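3. How we ran the home safety visits

3.1 Why we went to people's homes

I should say up front that I didn't plan to write a paper about rugs. The plan was a tidy little study of a balance class for older adults, the kind where people come in, get weighed, stand on one foot, go home and come back in three months. But the balance class people kept telling us about their houses. They talked about the step down into the den, the bathroom door that opens the wrong way, the dog's water bowl. After a while it seemed silly to keep measuring ankles and ignoring the den, so we added home visits, and the home visits ended up being most of the work.

The visits were run out of the Asska clinic, which already had a nurse going out to a lot of the same addresses for blood pressure checks and wound care. That helped us more than anything we designed ourselves. People who would have hung up on a university number said yes to the clinic, and quite a few of them had coffee on when we got there. I went along on a good share of the visits (more than I needed to, if I'm being fair about how I spent that spring), and a lot of what follows comes out of my own notebooks as well as the forms.

3.2 Who took part

We started with the clinic's mailing list, which had 1154 names on it. That number sounds grand. A fair chunk of the letters came back unopened, and plenty of people on the list were too young for us or had moved in with family. In the end we signed up 100 people, all of them 65 or older, all living in their own house or apartment, and all able to walk across a room with or without a cane. We took people who had fallen before and people who hadn't. We left out anyone who was already getting home visits from a physical therapist, because we'd never have been able to tell whose advice had been taken.

Everybody got the balance class. Half of them, picked by a random draw, got the home visit right away, and the other half got it after the study was over. I still feel a bit bad about the second group. One woman in it called me twice to ask whether she could at least be told about her stairs, and I had to tell her to wait, and I didn't enjoy saying it.

3.3 The visit itself

A visit took up most of a morning. We'd begin at the front door and walk wherever the person normally walked, at their speed, with them leading. I can't stress that last bit enough. On our practice visits the nurse led the way, and people politely followed her into rooms they hadn't used in years. Once they were leading, we saw the real routes – the shortcut behind the couch, the hand on the back of the chair, the trip to the garage freezer in socks.

The checklist we used is the Uloletti form, in its short version. It has 18 items and you can fill it in standing up, which matters when you're in somebody's narrow hallway. It covers lighting, floors, stairs, bathroom, kitchen reach and footwear. We added a blank line at the bottom for "anything else that worries you," and we asked the person that question, in those words, before we told them what worried us. Their answers were often about something that wasn't on the form at all. Getting the mail in icy weather came up over and over. So did carrying laundry, where the trouble is that you can't see your own feet.

Storage came up a lot too. I'd thought of high shelves as a kitchen matter, but people bend and stretch all over the house, at linen closets and under sinks and at the cabinet in the utility room. Reaching low turned out to bother our group more than reaching high. With a high shelf most of them had already given up and moved things down. With a low one they kept on trying, and a few told us they got dizzy coming back up. We ended up writing a separate note for the nurse on how to talk about this, with a suggestion that daily things go somewhere between the hip and the shoulder.

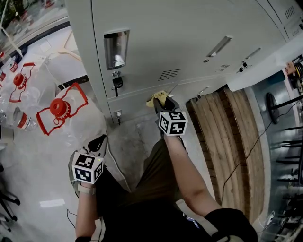 Figure 1. A cloth held against the lower front of a tall light-gray cabinet with a hand-held gripper.

After the walk we sat down and picked changes together. We had a rule of no more than six, and I'd keep that rule if I did this again. Early on I wanted to hand over the full list of everything we'd spotted, and the nurse talked me out of it. She said a long list goes in the drawer with the takeout menus. So we let the person choose, we wrote the changes on one page in big type, and the page went on the fridge or next to the phone. If they picked something we thought was minor and skipped something we thought was serious, we said so once, plainly, and then left it alone.

Small fixes were done on the spot where we could. We carried night lights, non-slip tape for step edges, double-sided carpet tape, a screwdriver set and a box of bulbs. Anything bigger, like a grab bar or a second stair rail, went to Dukatik, a local handyman outfit that agreed to a flat price per job and was good about calling ahead. Grab bars took longer than we'd hoped. The holdup was nearly always the wall (old tile, nothing solid behind it), and I'd tell anyone planning a similar study to leave more room in the schedule than we did.

3.4 Keeping track of falls

We asked people to keep a fall calendar, one sheet a month, with a box to mark each day. A fall was any time they ended up on the floor or the ground, or on something lower than where they'd started, without meaning to. We spent a surprising amount of time on that definition. People don't like to call things falls. They say they sat down hard, or slid, or that the chair moved. On the first visit we read through some made-up cases together and talked over which ones counted, and the calendars were clearer after we started doing that.

The sheets came back by mail in a stamped envelope. If one was missing, someone from the clinic phoned. If a fall was marked, I phoned, and I asked where it happened, what shoes they had on, what they were carrying and what time of day it was. I also asked whether they'd told anybody. That last question wasn't in our original plan and I'm glad we added it, though the answers were hard to hear sometimes.

I know calendars aren't perfect. Memory slips, and a person who's worried about being moved out of their home has a good reason to leave a box blank. We went over the wearable sensors that other groups have used, and we tried one on ourselves for a week, and I found I kept leaving mine on the edge of the bathtub. We stayed with paper. Our reading of earlier work, and of the review by Şimşekoğlu in particular, was that a monthly sheet plus a phone call does a decent job when the caller is somebody the person already knows.

3.5 Checking back

We made a second visit six months after the first and went down the one-page list with the person. Each change was marked as still in place, tried and dropped, or never done. We didn't scold. If a rug was back we asked about the rug, and usually there was a story. It had been a wedding present, or the floor was cold without it, or the cat had slept on it for years. In those cases we'd offer to tape it down and leave it where it was, and most people took us up on that.

Two people did all the marking, and for the first batch of homes we both went and marked separately, then compared our sheets in the car. Where we disagreed, it was mainly over lighting. I'm apparently happy to live in a much dimmer house than my colleague is. We settled it by buying a cheap light meter and writing down a reading at the top and bottom of every staircase, always with the curtains as the person normally kept them.

One change to the plan deserves a mention before the results. We'd meant to do all of the second visits in daylight, but several people asked us to come at dusk so we could see the back steps the way they saw them. We said yes each time and made a note of it on the form. Those visits are included with the rest in the tables that follow, and leaving them out doesn't change the direction of any of the main findings.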